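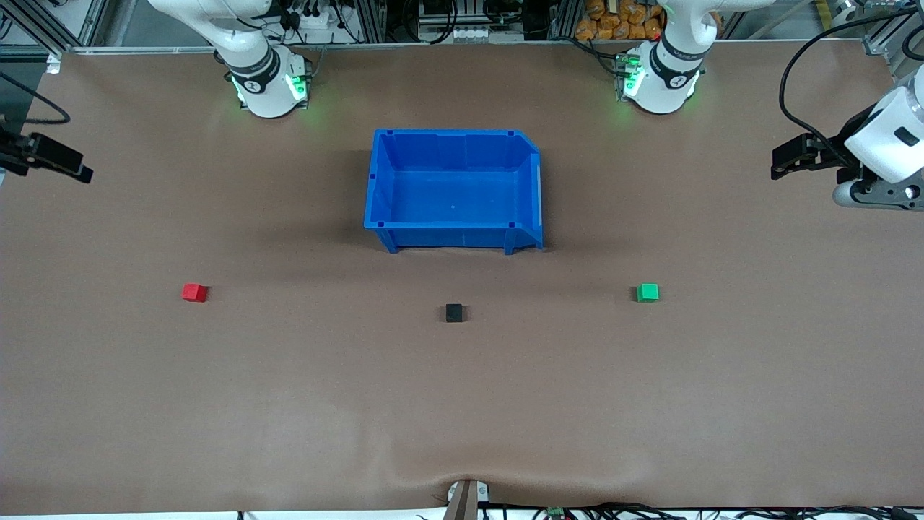
Give me the dull gripper

I've been trying grippers on and off for a good few years now, and I've reached the age where I'm allowed an unfashionable opinion. Mine is that most small workshops buying their first arm should fit the plainest two-finger parallel gripper they can get, leave it on for a year, and spend the money they've saved on better fingertips and a decent table. I say this as somebody who has signed for some very clever hands.

What set me off was a trial we ran for a parts-kitting job. The customer, Zurdale, packs small mixed components into trays for other people's assembly lines, and they wanted to know which gripper to buy before they'd even settled on the arms (this is the wrong way round, but everyone does it, me included). So we had three candidates on the bench. One was a basic electric parallel gripper from Baloch with two fingers, a stroke and a force setting, and that's your lot. One was the Punberg, a three-finger adaptive thing that curls round whatever you offer it. And there was a Trildale soft gripper, the sort with squashy fingers that puff up with air, which every visitor wants to have a go with.

You can probably guess who won the popularity contest. The Trildale got filmed on people's phones. The Punberg got a lot of nodding. The Baloch got used as the thing you take off to put the next one on.

The test itself was as boring as I could make it, and I'll defend that too. Small cubes in different colours, a blue plastic bin with an open top, a flat brown work surface, two arms. Pick up a cube, put it in the bin, put everything back, go again. I know people hate this sort of test. My colleague Lajos Major calls it nursery school, and he's got a point, because no customer has ever rung me up to ask whether I can move a red cube. They ring up about bags of screws and greasy castings and those awful blister packs that are shiny on one side and floppy on the other.

But a cube tells you a lot, precisely by being so easy! If a gripper is fussy about a cube then I don't want to see it near a blister pack. A cube has flat parallel sides, so there's one obviously right way to hold it, and you can see straight away when the fingers have come in crooked. It also shows up every sin in your calibration. If one arm always nudges the cube a touch to the left before closing, that isn't the gripper's fault, and you want to know it before you start blaming the gripper. I've watched a team spend most of a July swapping fingertips when their real trouble was a camera bracket that had been knocked.

We did 160 picks with each gripper, which isn't a huge number, and I wouldn't hang a scientific paper on it. It's enough to get properly sick of cubes and to learn how a thing behaves after lunch when the person running it has stopped being careful.

The Punberg did well, I should say that. It's a lovely bit of engineering and once it had hold of something it had hold of it. What bothered me was the approach. Three fingers need room, and room is just what you don't have when one part sits near another part, or near the wall of a bin. We kept having to teach it little detours, come in higher, turn the wrist, close a bit before you're down. Every detour was ten minutes of somebody's afternoon. And because it adapts, you're never entirely certain where the cube ends up in its grasp, so letting go is a bit of a guess. Fine for dropping into a bin. Not so fine for a tray with pockets, and Zurdale's whole business is trays with pockets.

The Trildale was the one I wanted to love. It's gentle, it's forgiving, and if you get the position slightly wrong it simply doesn't mind. If I were handling peaches I'd have it tomorrow. But it needs air, so now there's a compressor to think about, plus a hose to route down an arm that's already wearing a cable, and I can't tell you how much of my working life has gone on things dangling off wrists. They catch. They pull. They find the one pose in a thousand where they're too short. Anybody comparing grippers from a catalogue should go and stand next to a running arm for an hour and look at nothing except the cable, and then ask themselves whether they fancy adding a second one.

And then there's the Baloch, which I can hardly find anything to say about. It opened and it closed. When a pick went wrong I knew why within a minute, and that's the quality I'd pay extra for if anyone had the sense to charge me. A parallel gripper fails in plain view: too high, too far over, not square, not squeezing hard enough. You fix the one number and carry on. With the cleverer two I often ended up shrugging and running it again to see if it would sort itself out, and I hate working like that.

Lajos disagrees with nearly all of this, by the way, and we've had it out over several pots of tea. His argument is that I'm testing with shapes that flatter the simple gripper. Flat sides, tidy spacing, plenty of clear table round each one. Give it a pile of mixed rubbish, he says, and two straight fingers will be hopeless. He's right that it gets harder. Where I think he goes wrong is in supposing that a first-time buyer should be picking out of a pile at all. Nine times out of – well, very often, you can spread the parts out upstream with a cheap feeder or a vibrating tray, and then your nasty picking problem has become my boring cubes. It's much cheaper to tidy up the world than to buy a hand that can cope with the mess.

He also says two arms change the sums, and there I've come round to his view a bit. With a pair of arms facing the same patch of table you can let one hold a thing steady while the other works, or pass a part across to get a better grip on it, and a lot of what a fancy gripper offers can be had from two plain ones cooperating. He meant this as a point in favour of complexity. I've stolen it for my side. Two Balochs and a bit of patience in the controller would get through most of what the Punberg can do, and if one packs up you've still got the other to limp along with until the spare arrives.

About money, because people always ask and always pretend they're not asking. The quote we had for the Punberg, with its mounting kit and software licence, came to £3329 more than the Baloch. Per arm. Now think what that buys in fingertips. I had 10 sets of printed tips made up in different shapes and rubbers, a notch for round parts, a step for thin ones, a grippy pad for the slippery ones, and the whole lot cost less than the Punberg's carrying case. Changing them takes a screwdriver and no thinking. I honestly believe the fingertip matters more than the gripper in most jobs, and it's the part that gets the least attention, probably because it looks like nothing in a brochure.

I'd put the table second. If the surface is plain and doesn't shine, your camera has an easy life. If the covering is held down properly, your heights stay where you left them. Clamp the thing, then go round and check the clamps, then check them again after somebody's leaned on it. None of this gets you invited to speak anywhere.

There are jobs where I'd eat my words. Food, obviously. Anything in bags, where I'd go for suction before fingers of any sort. Lab work where the shapes change every hour and a human would otherwise be swapping tips all day. And if you're a university group and the grasping itself is what you're studying, ignore me completely, buy the hand with the most joints and have a wonderful time.

Zurdale, though, are a kitting shop with a modest budget and one person who'll end up looking after the robots on top of her actual job. I kept thinking of her while we were writing the report. She doesn't need a hand that impresses people. She needs one she can put right on her own at half past four with a lorry waiting. I recommended the Baloch, Lajos added a paragraph of dissent (politely worded, for him), and they've asked to borrow the Trildale for a fortnight before they decide.

47 shares
12 comments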